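Filurance Revises Contents Cover for Small Rented Workspaces

Filurance will change the way it values equipment kept in rented workshops and studios, the insurer told policyholders in a notice sent out Thursday. The new terms take effect in July and apply to all contents policies for units held on a lease of 5 years or less.

Under the present wording, a tenant declares one total figure for everything in the unit. Claims are then paid at market value, with a deduction for age. The revised wording splits contents into two classes. Fixed items, such as benches bolted to the floor and wall-mounted lighting, stay at market value. Portable items move to replacement value, provided they appear on a schedule attached to the policy.

The schedule is the part that will take tenants the most time. Each portable item worth more than $100 has to be entered with its purchase date, price and serial number where one exists. Items below that limit can be grouped on a single line.

"We were settling too many claims on the basis of memory," said Yaw Appiah, who heads the commercial contents desk at Filurance. "A tenant would declare a total, and after a loss neither side could say what was in it."

According to the notice, 3849 policies fall under the change. Holders will receive a blank schedule with their next renewal papers and must return it within 6 weeks. A policy with no schedule on file remains valid, but all of its contents will be treated as fixed items and paid at market value.

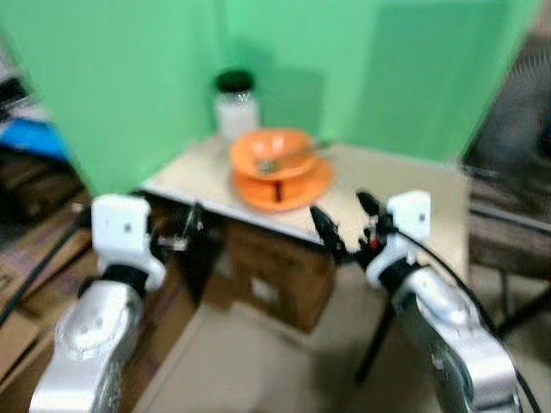 Premiums will also be calculated differently. The current rate depends on floor area and postal code. From July, floor area drops out and the rate is set by the declared value of each class, the type of lock on the outer door and the distance to the nearest hydrant. Filurance has not published a rate table. Appiah said tenants with large units and little equipment should expect to pay less, and those with dense, expensive contents in a small space should expect to pay more.

Brokers have had mixed reactions. Jozefína Šindelář of the brokerage Coppens said the replacement value clause was overdue, but questioned the deadline for returning the schedule.

"Six weeks is fine for a picture framer," she said. "It is tight for a shared unit where several tenants own different things and one of them signed the policy."

Shared units are covered in a separate section of the notice. Property belonging to a subtenant can be listed on the main schedule only if the subtenant is named on the policy – a written agreement between the two parties is not enough. Equipment on loan or hire is excluded unless the owner's consent is attached. Leased equipment already insured by the leasing company should be left off entirely.

The deductible stays the same for fire and theft. For water damage it will depend on whether goods were stored off the floor, and the notice asks for pallets or shelving in any ground-level unit.

Questions about existing claims should go to the handler named in the claim letter. Claims opened before the new terms begin will be settled under the old wording.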